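Old PCs: what I'd bother with

I don't believe half the advice on reviving an old desktop. Felista Barasa swears by a 12-step routine with sprays and special cloths. I lay the tower on its side, take the panel off and look before spending anything.

Unplug it first. Check the memory is seated and the drive cables are pushed home. Leave the power supply shut, whatever the forums tell you.

Side panel off, tower lying flat: 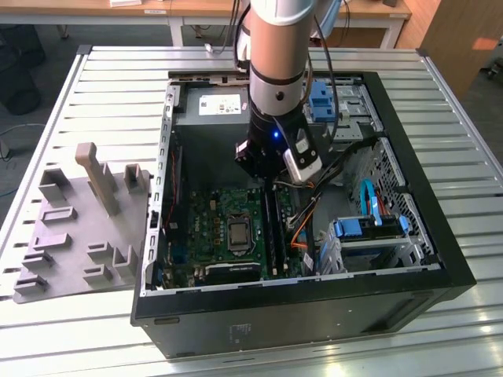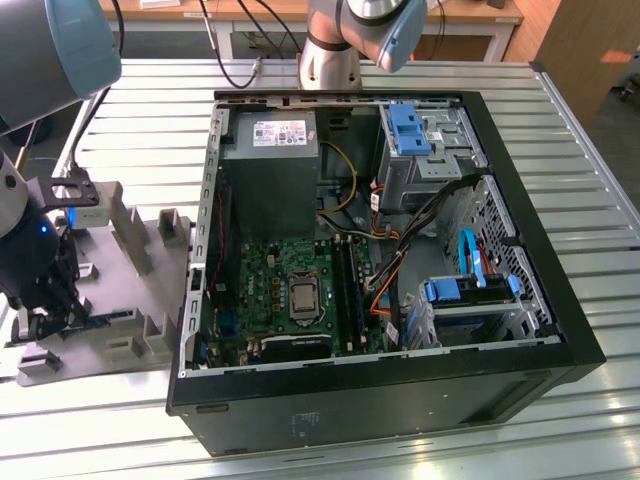

As for "tuning" kits, Tarık Karakaya bought one and got a brush and a leaflet. A clean paintbrush does the same job. Keep the screws in a jar lid.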